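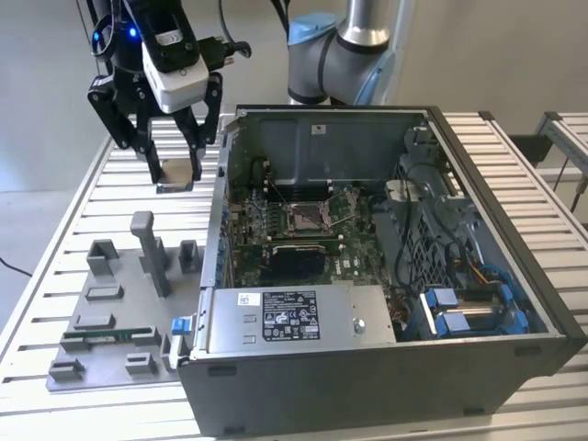 Progress report, page 5

Dear all at Plodora, and thank you again for your patience while we got the Fusudness bench going. We have spent August comparing gripper fingers for taking desktop computers to bits, and it has been a slow but rather happy month. The long parallel fingers from Altıntaş have had 230 goes so far, against 30 for our older pair, so please don't read too much into the scores yet!
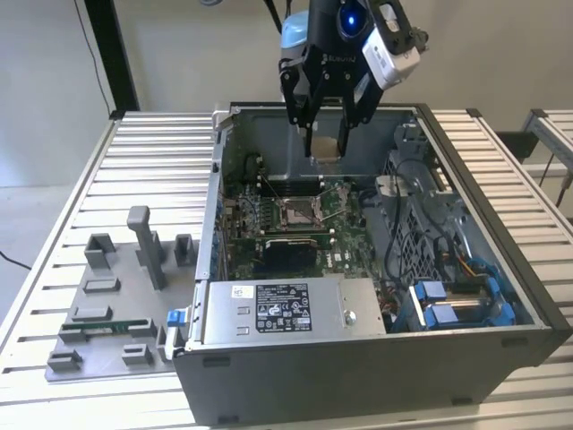
Long fingers lowered into the open tower, wrist camera alongside.

We'd dearly like 12 more bench hours to even things up, and Rurus has kindly offered the spare controller.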